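Plerna armchair

Single-seat upholstered armchair for reading corners, waiting areas and shared work rooms. Fixed back, fixed seat, padded arms on both sides. Supplied by Dillico, assembled except for the legs.

Construction

The inner structure is kiln-dried hardwood, doweled and glued at the corners, with steel brackets where the arms meet the seat rails. The seat is carried on sinuous springs clipped to the front and back rails. A felt pad sits over the springs and the foam goes on top of that. Seat foam is high-density, wrapped in polyester wadding. The back uses a softer grade and is thicker through the middle than at the top.

The four legs screw into threaded plates under the seat rails. Hand-tighten all of them before giving any of them a final turn, otherwise the last plate may bind. Nylon glides are fitted. For timber or vinyl floors, order felt glides separately — the nylon ones are intended for carpet and sealed concrete.

Upholstery

The cover is a flat woven polyester with a low sheen. The colour shown is a muted salmon pink. Other colours are made to order and the lead time is quoted at the time of ordering. Seams on the arms and back are stitched through. The cover is not removable, and cutting the dust cloth under the seat to reach the staples voids the warranty.

Colour varies between dye lots. Where two or more chairs will stand together, order them on the same line so they are cut from one roll. Chairs added later cannot be matched with certainty. A swatch from current stock can be mailed out on request.

Fabric grade: general contract
Pilling: grade 4
Warranty, frame and springs: 4 years
Warranty, foam and fabric: 2 years
Part number, standard glides: 332

Use and placement

The seat is level from side to side and pitched slightly toward the back. A closed hardcover will stay where it is put on the cushion, but the seat is not a shelf and a stack left in one place for weeks will mark the foam. Recovery after short loading is normally complete by the next day.

The arms are padded over a timber rail. They are rated for leaning and for pushing up out of the chair. They are not rated for sitting on. Damage at the arm joint is the most frequent repair we see on this model, and in most cases the bracket has pulled through the rail, so the whole side has to be replaced.

Keep the chair clear of heaters and out of direct afternoon sun. Pink and red shades fade sooner than the greys.

Care

Vacuum with the soft brush, working along the seams from the back of the seat forward. Blot spills with a dry white cloth. For marks that remain, use lukewarm water with a small amount of neutral dish soap and test it first on the underside of the front rail. Do not use bleach, solvent or a steam cleaner. Let the fabric dry fully before the chair goes back into use.

Printed cloth bindings and dyed leather can transfer colour to a damp cover. Dark jeans do the same on the paler shades. Fabric protector may be applied by the dealer and does not alter the warranty.

Check the leg plates once a year. If a chair rocks, loosen all of the legs, set it upright on a flat floor and tighten again in a diagonal order. 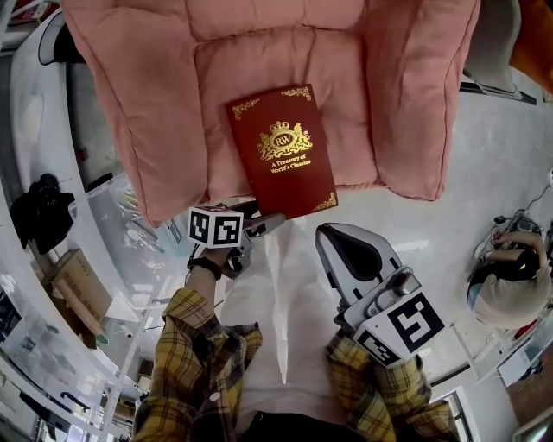
Marin Radonjić wrote to us that the arms are the right height for holding a heavy book open, but that the back could be a bit firmer for anyone who reads for a whole evening.

Contact Dillico sales and service | © Dillico | Back to top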